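**Prudport open day: rice scooping station stopping mid-task**

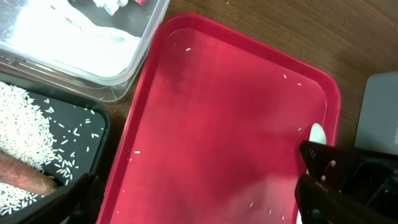 Opened by Irja Laaksonen | 17 Feb 2024 | Station: Skirier, table by the window | Priority: high until doors close | Status: closed, one follow-up

**Problem**

The two-arm rice demo stops partway through a run. The right arm has the white spoon and should carry rice from the black tray to the red one. It reaches the red tray, pauses over the rim and then the controller reports a wrist force fault. Both arms hold position. The spoon stays in the jaws, so there is no risk to visitors, but someone has to clear the fault by hand and start the run again.

First seen during the warm-up before doors. Happened again with the first group of visitors watching.

**Setup**

- Red tray on the right, black tray with the uncooked rice and the carrot on the left
- Clear storage container behind the black tray, not used by this task
- Wrist cameras on, recording as normal
- Task script is the one we ran at the Standetti visit in December, no edits since
- Wrist force limit set to 2 newtons, same as Standetti

**Log**

Entry 1, Irja. Cleared the fault and reran with no changes. Same stop, same place. Checked the cable at the right wrist. Seated properly, no damage to the sleeve.

Entry 2, Irja. Ran the motion with no spoon. Completed without a fault. Ran it again with the spoon in but the red tray taken off the table. Completed. Put the tray back and it faulted. So it is contact with the tray and the arm itself is fine.

Entry 3, Hanne Kemppainen. Watched from the side while Irja ran it slowly. The spoon bowl is touching the rim of the red tray before the arm has finished lowering. The script expects the tray square to the table edge. Ours is turned at an angle, so the rim crosses the path earlier than it should. I think it was moved when the tables were pushed together last night.

Entry 4, Irja. Squared the tray up by eye. Two good runs, then a fault on the next one. Better but not fixed. The tray is smooth underneath and slides on the wood when the spoon nudges it. At Standetti the tables had a rubber cover.

Entry 5, Hanne. Put two strips of non-slip mat under the red tray. Also looked at the approach height. It was saved as an offset from the table, and the table at Standetti was lower at that end. Re-taught the point above the red tray with the spoon in the gripper and saved it under a new name so the old one is still there.

Entry 6, Irja. Ran it before the second group came in. No fault. Ran it for the group, no fault. A few grains get left in the red tray when we tip it back between runs. They do not affect anything and I have stopped picking them out.

Entry 7, Irja. One more fault after lunch. Read the log before clearing it. This one was different: the wait timer ran out at 3000 ms because the left arm had not reported in place. The left arm had come up against the carrot on its way down beside the rice. The carrot had been put back further across the tray than usual after a visitor asked to hold it. Moved it back and the run finished.

Entry 8, Hanne. Please do not raise the timer to get round this. It was 1000 ms to begin with and we already raised it once for the Kurtuluş trip. If the left arm is late there is something in its way and we want it to stop.

Entry 9, Irja. Agreed, left at 3000. I have put tape on the table for the corners of both trays and written on the station card where the carrot goes. Ran through to closing with no further faults. Counter on the controller read 92 completed scoops when I shut it down.

**Cause**

1. Red tray at an angle and free to slide, so the spoon met the rim early.
2. Approach point saved for a different table.
3. Carrot put back in the wrong place (the fault after lunch only).

**Fix**

Non-slip strips under the red tray, approach point re-taught, tape marks for both trays. Force limit and timer not changed.

**Follow-up**

Hanne to change the script so it checks the tray position with the wrist camera before the first scoop, and asks for the tray to be moved if it is out. Until that is in, whoever sets up the station should do one slow run with the spoon before visitors come in. The non-slip strips are in the Skirier box with the spare spoons. The roll of tape was borrowed from the front desk at Prudport and needs to go back.

Closed by Irja Laaksonen. Reopen this ticket if the wrist force fault comes back, and start a new one for anything to do with the left arm.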